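March 20, 2021

Up early and at the workshop before Kofi had the kettle on. He had already moved the crate back to the left side of the table, where I keep asking for it to stay, so that was one job done.

Spent the first hour on the right wrist. The cable had been pulling whenever the arm turned inwards, so I gave it a longer loop and clipped it further back. Ullik sent the replacement clips in the wrong size again. I filed them down. It took 20 clips to get enough good ones, and my thumb is sore.

Demetrio came by at ten with the new hose and stayed to argue about the fingers. He thinks we should close the hand in two stages, thumb last. I think the thumb should go first on anything soft. We tried both on the postal bags Sarita has been saving for us (more than 1000 of them in her garage, she says, and her husband would like the space back). Thumb first did better on the thick bags. On the thin crinkly ones I couldn't see much between them. I wrote it all in the green notebook and we agreed to leave it as it is until June, when Lucía is back and can look at the code properly.

Lunch was soup from the place on the corner. Rang Arrieta about the motor for the belt. They want 1790 for the bigger one, delivery extra. I said I'd think about it. We can't spend that this month, with the rent going up, and the old one runs well enough if you start it slowly.

In the afternoon Kofi changed the wait time before each grab from 5 seconds to something shorter and forgot to tell me, which gave me a fright. We have now put a piece of paper by the switch where changes get written down. I should have done that in the winter.

Still to do: tighten the left thumb, order film for covering the fingers, find the other hex key, ask Yolanda whether she wants the Pristeck bench or if we can have it. The name for the whole machine is still not settled. Kofi has started calling it Ovix and I suppose that will stick.

Home by seven. Back aching from leaning over the table. Copied these off before tea.
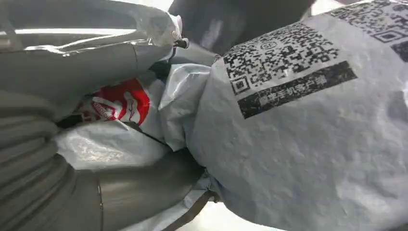
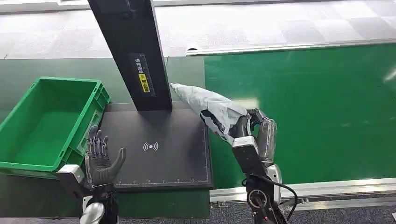
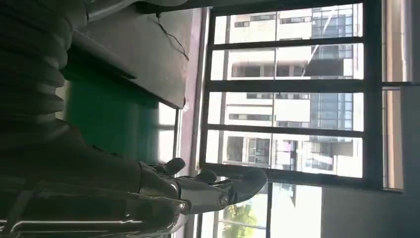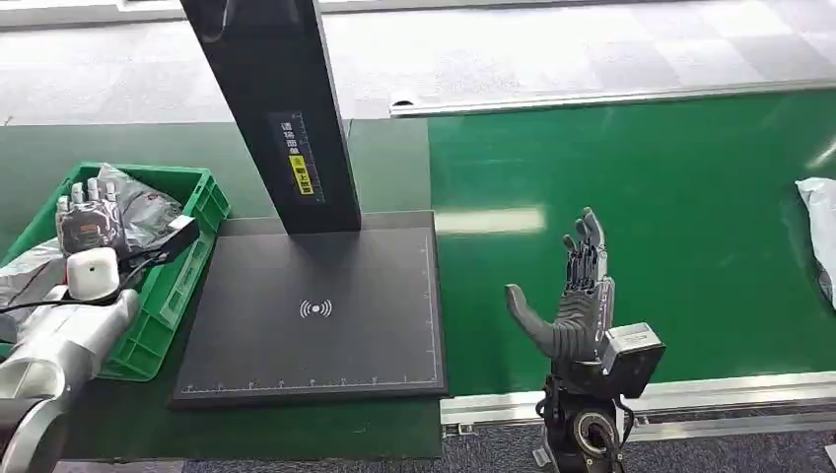
Reading time: 2 minutes

Bits of the hands and arms, all from the workshop. I want to keep them with this entry because I never remember afterwards how the cables were run. Must print the second one for Demetrio, with the bag held over the pad, as he was asking how far the fingers wrap round. Bed now. Kofi has the keys tomorrow and I can have a lie-in.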